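Keeping Your Toothbrush (and Everything Around It) Clean

I spent years being fussy about flossing and never once thought about the cup my toothbrush lived in. Then I looked at the bottom of it. Ick! So these are the habits I've picked up since, most of them cheap and all of them easy.
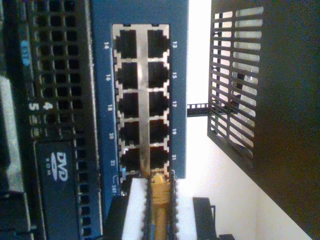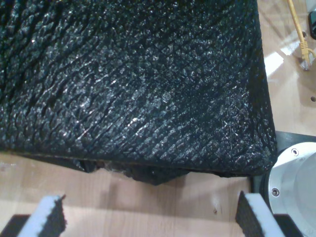 Numbered ports on a blue panel, first photo; bumpy black surface, second.

Rinse the brush under running water after every use, give it a good shake, and stand it up with the bristles in the open air. No cap at home -- I save the cap for my suitcase, and even then I let the brush dry first.

Wash the cup once a week. Mine is a plain white Plevetti one that goes on the top rack of the dishwasher, but hot soapy water and a bottle brush do fine.

Retainers and night guards get cool water, never hot. I cooked one in April by being clever with the kettle and it came out shaped like a potato chip. If yours has gone cloudy, soak it in the cleaning tablets your dentist likes (I use the Gedau ones, 24 to a box) and follow the time on the packet.

Electric brush? Pull the head off and wipe underneath, where the gunk collects. My old Riquelme handle had nearly 70 cents' worth of toothpaste down there, I swear.

Old brushes go under the sink for grout and faucet bases. Snip a corner off the bristles so they don't wander back to the cup!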